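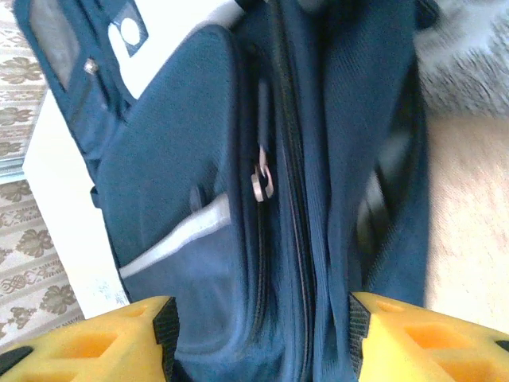 Grip rules for soft goods – what changes this month

Quick one, the full text is on the shared drive under Handling. Version 10 of our house rules for soft items goes live in October 2024 and the bag section got most of the edits. Backpacks, mainly. Zippers, straps, buckles, all the stuff that moves when you touch it.

Short version of what's new:

Pads on fabric, every time. If a finger can only reach the bag at a zipper pull or a buckle, back off and come in from another side. Old wording said "where practical". Gone.

Straps. Treat a shoulder strap as a loose part, even when it lies flat against the floor. No lifting by one strap unless the task sheet says strap lift. Top handle is still fine.

Close views. Wrist camera gets right up to the cloth on these jobs and dark navy nylon eats the detail. So before closing, look once from further back and once close. Two looks, both saved. Yes it adds time. Despina Zacharopoulos timed it at the Stindham site and we can live with it.

Force. Start at the lowest setting and step up. Half-filled bags fold in on themselves and the number on screen will look fine while the cloth is just bunching. Stop at 40 newtons for anything with a zipper, whatever the sheet for the Faltik line used to say.

Rooms. Patterned carpet, white panels, strong light from one side – all allowed, we want ordinary rooms. Dont tidy them into a lab. But write the floor type in the log, and if bright surfaces are washing out say so in the notes field. "Bad light" is not a note. "White panel left of bag, overexposed" is a note.

Logging. We went back through 1514 bag runs from the spring and summer and only 983 had the approach side filled in. Thats the one that hurts, becuase without it the rest of the record is hard to use. Field is now required and the form won't save without it. Left, right, top, front. If the bag is tilted, go by the bag and forget the room. Front is the side with the front pocket.

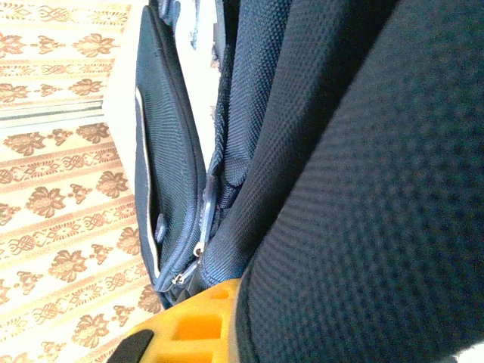

Mbali Potgieter wrote in after the draft went round to say that the approach-side rule falls apart once a bag rolls during the grip. You log "right", the bag turns, and by the time it's held you are on the back panel. She wants two fields, one at first contact and one at full grip, and she'd like the second one optional so that people don't guess.

Fair point. Second field goes in as optional from November. Until then put it in notes, something like "first right, held back".

Tumelo Cele asked if the force stop counts for bags with the zipper fully covered by a flap. It does. Covered zippers are still zippers.

Still open – the Vaněk cases with the hard shell. Are those bags or boxes? Dindo Tiongson is for boxes, Jade Charbonneau is for bags, the draft currently says both in different places. Use the box sheet for now and write "shell" in the notes.

Print the new one-page card and bin the old green one. Comments on version 10 to the handling inbox please, with the section number.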